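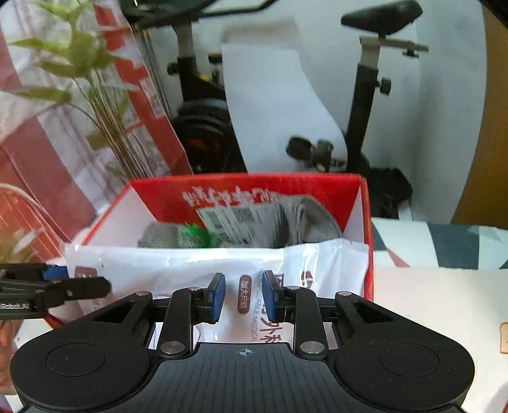
By Maëlle Zacharias
Chisholm Neighborhood News

CHISHOLM -- The front room at the Pralemdale Community Hall is full of boxes again, and the people packing them could not be happier about it.

The hall's care box drive is back for its third year, and neighbors have been dropping by all through September with things to send to older residents who live alone. Anything clean, soft and useful is welcome, and so is anything that might make a person grin when they lift the lid. One red cardboard box on the go this week had gray fabric bundles on both sides and something bright green and fuzzy in the middle, with a white plastic bag printed "DISPOSABLE MEDICAL" draped over the front.

"I love the silly stuff best," said Yareli Hinojosa, who started the drive with a card table and a borrowed stapler. "You need the practical things, sure, but you also want a little color in there!"

The first drive sent out 83 boxes. Last year's total was much bigger, and this time Hinojosa is hoping for 2000 donated items by the end of the month -- a big number for a small hall, but the shelves by the back door are already close to full. Roughly half of what has come in so far is clothing.

Brayden Chan, 16, has packed after school on most days and has strong views on how to do it. Fabric goes in first, he said, pushed out to the sides, and the odd shapes go between so they don't slide.

"If you shake it and it rattles, start over," Chan said.

Pao-chu Pan got a box last winter and came in this month to help fill a few herself. She still has the hat from hers and wore it to the hall, warm weather or not.

"I opened it very slowly," Pan said. "I wanted it to last the whole afternoon."

Donations can be left at the hall until 7 p.m. Hinojosa asks that people skip glass, candles and food, and that knitted items be washed before they come in. Flat boxes and tape are running low and would be a huge help. The first deliveries go out at the end of September, with Jianguo Tang driving the Skorholm Road route.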